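22 January 2021

## Notes from the cupboard under the stairs

Hello all! I finally did it. After a whole winter of shoving the door shut with my hip, I emptied the cupboard under the stairs on Sunday afternoon, and I've been insufferable about it ever since (ask my sister, who has now had the full tour by video call, twice).

I blame Octavio Valderrama. He wrote in after the last issue to say he keeps a little notebook of everything he buys for the house, with the date he opened it and the date it ran out. I laughed, and then I started one. It's addictive! I now know that a big bag of porridge oats lasts me 40 days and that I get through tea at a rate I'm not prepared to print.

The other thing I learned is that I'd been buying doubles of nearly everything. Three jars of cumin, all open. Two bottles of the same floor cleaner -- both from the Cornus shop, both bought on a Monday, so clearly I have a Monday problem. I've moved the lot on to one low shelf, oldest at the front, and I'm not allowed to buy more until I can see the wood behind it.

Paper things were the worst. Tissues, kitchen roll, napkins left over from a party in July. They take up so much room and weigh nothing, so they get stuffed in any old gap and forgotten. Mine now live together in one crate, soft packs on top so they don't get squashed.
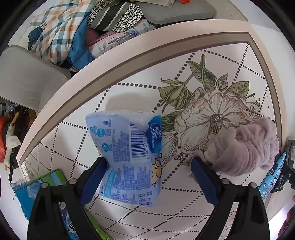

## Your letters

Lots of you asked about the Pedov beans. Yes, you do need to soak them overnight, and no, I wouldn't bother with the tinned ones. More on soup next time -- I've got a leek one I'm rather pleased with.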